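Labeling and marking up loose panels, hardware and keys at home
Evham Workshop Notes, May 2019

Large decorative panels with a marble pattern are hard to mark. Pencil disappears into the veining, and marker applied straight to a finished face may not come off. Put the mark on paper and fix the paper to the panel with clear tape.

Cut the labels to one size. Overlap the tape strips by 3 mm and run them past the paper on all four sides, so that no bare paper edge can lift. Write the symbol before taping. A plain T or cross is enough, provided it means the same thing on every panel in the job.
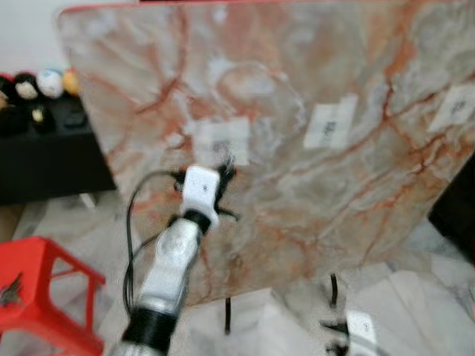

Set the labels out dry first and step back to the far wall. If a mark can't be read from there, redraw it larger. Wipe the face with a dry cloth before the tape goes on – dust is the usual cause of a corner coming up overnight.

Panels stored upright should lean on something that doesn't move. On a hard floor, put a strip of rubber mat under the bottom edge. Keep the marker capped and at the foot of the panel you are working on. A marker left on top of a panel gets knocked behind it.
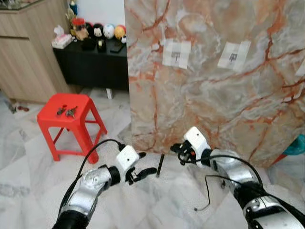 How long can the tape stay on?
Two weeks is a safe limit on a coated surface. Past that, warm it with a hair dryer on low and pull it back flat against itself.

Small items need a fixed spot for the length of the job. A plastic stool works well: it is light, it wipes clean, and a solid color shows up metal parts. Keys go on the seat, one ring beside the other, never stacked. Tag the ring used least. The tag should name the lock, with no street address on it.

Glass-topped cabinets are a poor place for keys. The blades scratch, and small things get lost among ornaments.

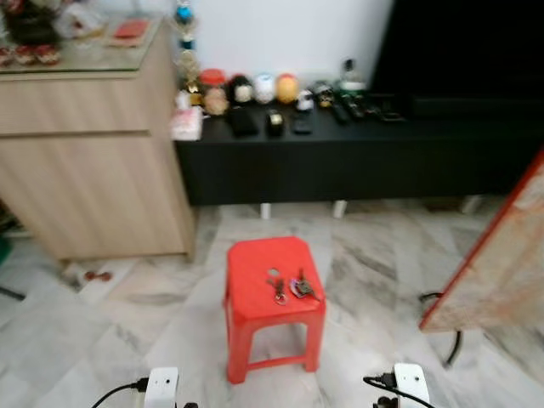

What should be done with a key that fits nothing in the house?
Put it in an envelope marked with the month, for instance December, and keep it for a year. Recycle it with scrap metal after that.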